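Skadell Household Tidying Package
Research release, Berrada Robotics Laboratory

Skadell is a simulation package for teaching and testing mobile robots that pick up objects in a home and put them where they belong. It was developed at the Berrada Robotics Laboratory under the direction of Ashraf Mahrous and is offered to universities and company research groups under an annual license.

The package brings together a furnished house, a set of movable objects, a recorded library of tasks, and the Ustero grasp planner. Each part may be used separately. Groups that already have a planner of their own may connect it through the standard interface and use only the house and the task library.

Method

Most grasp planners treat an object as a single solid shape and look for the widest stable hold. Ustero first divides the object into regions and gives each a score based on its width, its slope, and the clearance around it. The gripper is then sent to the region with the best score that the arm can reach from its present position. For items with a narrow feature, such as a stem or a handle, the planner will often choose that feature over the main body.

Driving and grasping are planned together. The base does not stop at a fixed distance from the target; its stopping point is selected to leave the arm a clear path past nearby furniture.
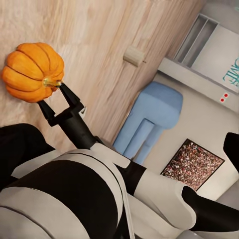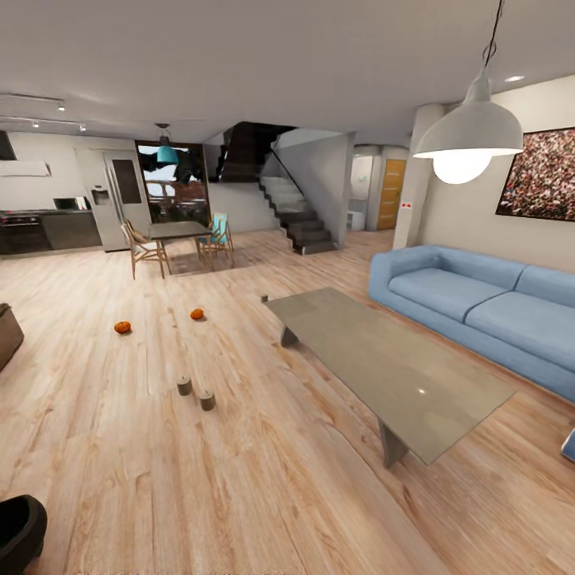 Simulated views from the robot: a pumpkin held by its stem, and the open living area with objects on the floor.

Results

The planner was tested on 37 tasks drawn from the library. Each task was repeated with six different starting layouts, and the robot was allowed 60 seconds to complete each grasp. Ustero was compared with a whole-shape planner running on the same arm model, with the same camera views and the same time limit.

The largest gains were found with round objects resting directly on the floor. The whole-shape planner tended to close too high on these items and push them away. Gains on boxes and blocks were small, and on flat items the two planners performed alike. Full tables are supplied with the license, including every failed attempt and the stage at which it failed.

Two limits should be noted. The simulation does not model stems or handles that bend or break, so grasps on such features may appear more secure than they would be on a physical robot. The planner also slows noticeably when many objects are placed close together. Work on the second matter is under way, and an update is planned for December.

What Is Included

House model with furniture and lighting
Object set, with mass and friction values that may be edited
Task library with recorded runs
Ustero grasp planner, with source code
Scoring scripts used for the published results
Written guide and five worked lessons

Licensing and Support

Licenses are issued to an institution and cover all staff and enrolled students. Commercial groups should request separate terms. Orders are handled by Kekusico, the laboratory's distribution partner, which also answers questions on installation. Technical questions about the planner are passed to the laboratory and reviewed each Tuesday.

Publications that use the package are asked to cite the Skadell release and to state the version number of the planner.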